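자동이체 정리 실험 참가 가구 모집
그렐트스테드 살림연구실 | 게시일 2018년 6월 18일

매달 통장에서 3,909원이 빠져나가고 있었습니다. 금액이 어정쩡해서 오히려 의심을 안 했습니다. 딱 떨어지는 4천 원이었다면 누가 나한테 뭘 파는구나 싶었을 텐데, 3,909원은 어쩐지 세금 같고 공공요금 같고, 내가 모르는 사이에 국가와 맺은 약속 같았습니다. 알고 보니 제가 운동을 결심했던 어느 12월에 가입한 스트레칭 동영상 서비스였습니다. 동영상은 한 편 봤습니다. 끝까지는 아니고요.

저희 연구실은(연구실이라고는 하지만 책상 하나와 말 많은 단체 대화방입니다) 이런 돈을 찾아내서 이름을 불러주는 일을 하려고 합니다. 같이 하실 가구를 모집합니다.

무엇을 하나요

참가 가구는 51일 동안 자기 집에서 저절로 나가는 돈을 전부 적습니다. 구독료, 멤버십 회비, 앱 결제, 보험, 렌털료, 언젠가 전화로 "네, 네" 하다가 가입된 것까지 모두입니다. 적은 다음에는 항목마다 세 칸을 채웁니다. 언제 시작했는지, 마지막으로 쓴 게 언제인지, 해지하려면 어디로 가야 하는지. 해보시면 압니다. 세 번째 칸이 제일 오래 걸립니다.

기록은 그룰티마노라는 공용 표에 합니다. 거창한 이름이 붙은 스프레드시트인데, 이름은 제가 안 지었습니다. 종이가 편하신 분은 종이에 적고 주말마다 저희에게 불러주셔도 됩니다. 글씨는 저희도 못 읽으니 사진으로 보내지는 마세요.

참고로 해지를 강요하지 않습니다. 한 달에 영화 한 편 보려고 영화 서비스를 계속 두겠다고 하시면 저희는 고개를 끄덕이고, 표에 '유지'라고 적고, 속으로만 나눗셈을 합니다. 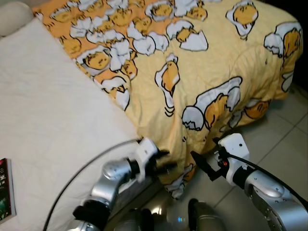 가스파르 레이: 지난 회차에 참가했습니다. 돈 적는 건 금방 익숙해지는데, 아내가 제 항목을 읽는 걸 옆에서 지켜보는 건 끝까지 적응이 안 되더군요. 낚시 잡지 디지털판 얘기는 지금도 가끔 나옵니다. 저는 낚시를 안 합니다. 모집글에 배우자 열람 여부를 좀 더 큰 글씨로 써주시면 좋겠어요.

레이 씨의 건의를 받아들여 따로 한 줄 적습니다. 함께 사는 어른은 모두 표를 볼 수 있습니다. 글씨 크기는 게시판이 안 바꿔줍니다.

누구를 찾나요

모집은 네 가구입니다. 혼자 사셔도 한 가구입니다. 다음에 해당하시면 반갑습니다.

자동이체가 몇 건인지 바로 대답하지 못하시는 분.
대답은 했는데 목소리가 작아지신 분.
카드 명세서를 받자마자 '나중에 읽기'로 보내고, 그 나중을 아직 못 만나신 분.
수입이 들쭉날쭉해서 고정비가 무서우신 분. 프리랜서, 시간제, 육아휴직 중인 분 모두 괜찮습니다.

소득이 많고 적은 건 보지 않습니다. 소득 칸은 신청서에 아예 없습니다. 계좌번호나 비밀번호도 절대 묻지 않으니, 혹시 저희를 사칭해서 물어보는 사람이 있으면 끊으시고 저희한테도 좀 알려주세요. 저희를 사칭할 만하다고 본 사람이 누군지 궁금합니다.

이미 가계부를 십 년 넘게 쓰셨고 1원 단위까지 맞추시는 분은 죄송하지만 이번에는 모시기 어렵습니다. 다른 참가자들이 주눅 듭니다. 저도 주눅 듭니다.

시간은 얼마나 드나요

첫 주가 제일 힘듭니다. 목록을 만드는 데 저녁 두어 번은 날아간다고 보시면 됩니다. 그 뒤로는 하루 몇 분이고, 매주 한 번 전화 모임이 있습니다. 전화 모임은 클로틸드 오베르 님이 진행합니다. 오베르 님은 통신사 해지 상담을 끊기지 않고 통과해 본 분이라 다들 존경하고 있습니다. 모임 중에 해지 전화를 걸고 싶으면 말씀하세요. 다 같이 조용히 응원해 드립니다.

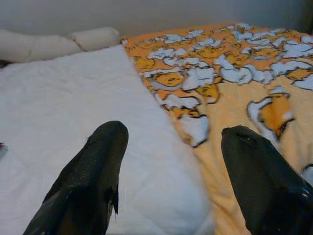
통장은 두 개로 나눠서 시작하시기를 권합니다. 하나는 저절로 나가는 돈 전용, 다른 하나는 내가 손으로 쓰는 돈 전용입니다. 같은 은행이어도 되고 수수료가 없으면 더 좋습니다. 지난 회차 분들 표를 보면 한 통장을 쓰는 집은 월말에 돈이 없어진 이유를 서로에게서 찾는데, 두 개를 쓰는 집은 그나마 명세서에서 찾습니다. 사진 속 침대에 서로 다른 천 두 장이 함께 있는 것처럼, 한집 살림이라도 어디까지가 이쪽이고 어디부터가 저쪽인지 한눈에 갈리면 됩니다. 통장을 새로 만들기 번거로우시면 안 쓰던 걸 깨우세요. 제 경우에는 깨워보니 1,520원이 들어 있었고, 그날은 부자가 된 기분이었습니다.

참가하면 뭘 받나요

돈은 못 드립니다. 돈 새는 곳을 찾는 모임이 예산을 펑펑 쓰면 모양이 이상합니다. 대신 실험이 끝나면 항목별로 정리한 표를 드리고, 해지 창구와 절차를 모아둔 '이그웨 목록'을 볼 수 있게 해드립니다. 참가자들이 고생해서 찾아낸 경로를 모아둔 문서입니다. '고객센터 > 자주 묻는 질문 > 기타 > 기타의 기타' 같은 게 적혀 있습니다.

결과는 저희 소식지 〈스타투수스〉에 싣습니다. 가구 이름은 빼고, 금액은 합계만, 사연은 본인이 허락한 것만 나갑니다. 낚시 잡지 건도 허락을 받았습니다. 부부 중 한 분에게만 받았다는 지적이 있어 그 부분은 다시 확인하고 있습니다.

신청 방법

게시판 '참가 신청' 칸에 아래 내용을 적어주세요.

부르면 대답하실 이름(별명 가능)
함께 사는 사람 수
자동이체가 몇 건이라고 생각하시는지, 통장을 보지 말고
전화 모임이 가능한 저녁 시간대
가장 해지하기 싫은 것 하나와 그 이유

세 번째 질문은 정말로 보지 말고 적으셔야 합니다. 첫 모임에서 실제 건수와 비교합니다. 지난 회차에 정확히 맞힌 분이 한 분 계셨는데, 나중에 몰래 봤다고 고백하셨습니다.

신청이 많으면 제비를 뽑고, 적으면 적은 대로 시작합니다. 뽑히지 않은 분께도 답장은 드립니다. 중간에 그만두고 싶으시면 한 줄만 남기시면 되고, 버튼을 찾아 메뉴를 헤맬 필요도, 상담원이 두 달 무료를 제안하는 일도 없습니다. 문의는 같은 게시판에 댓글로 남겨주세요. 저녁 먹고 답합니다.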